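Home News Projects People Contact
Search this site Go

From the Unda bench
8/2/25

If you dropped by Skestcombe lately and wondered why we're all so interested in the microwave, it's for Unda! We're collecting examples for the kitchen set, and the microwave task is the one I've been living with. You hold the gripper, you do the chore the way you'd do it at home, and the recording goes in the pile for the model to learn from.

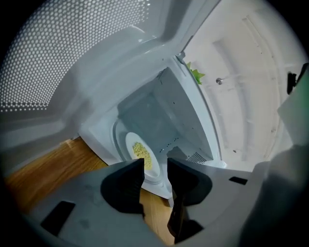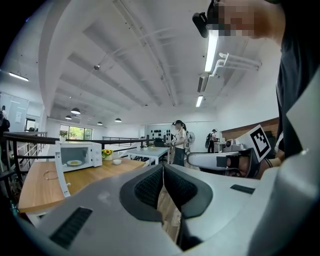 Microwave task, Skestcombe: door open and a plate inside, in both views.

The goal is 3000 good examples across the whole kitchen set by October, and I'm told that's modest (it doesn't feel modest on your feet). We work in blocks of 30, then swap hands and take a break. Each person gets 20 practice tries before anything is kept, and I used every one of mine. Plates are harder than you'd think - the fingers want to come in low and level, and my wrist kept wanting to do something else.

The big lesson so far is to slow down at the door. I was yanking it open like I do in my own kitchen, and the Ramalho training run really didn't like that batch. We threw out 7 of my recordings, which stung a bit, but the newer ones look much smoother. We're also moving the plate to a different spot between tries, and changing what's on it, so the model doesn't just memorize one lunch.

Next up is the bowl task, and after that we'd love to get the folks from Landent over for a day, because fresh hands do things in ways we'd never think of. If you'd like a turn, sign up on the sheet by the door. No experience needed, and left-handers are very welcome - we're short on those!

14 shares 3 comments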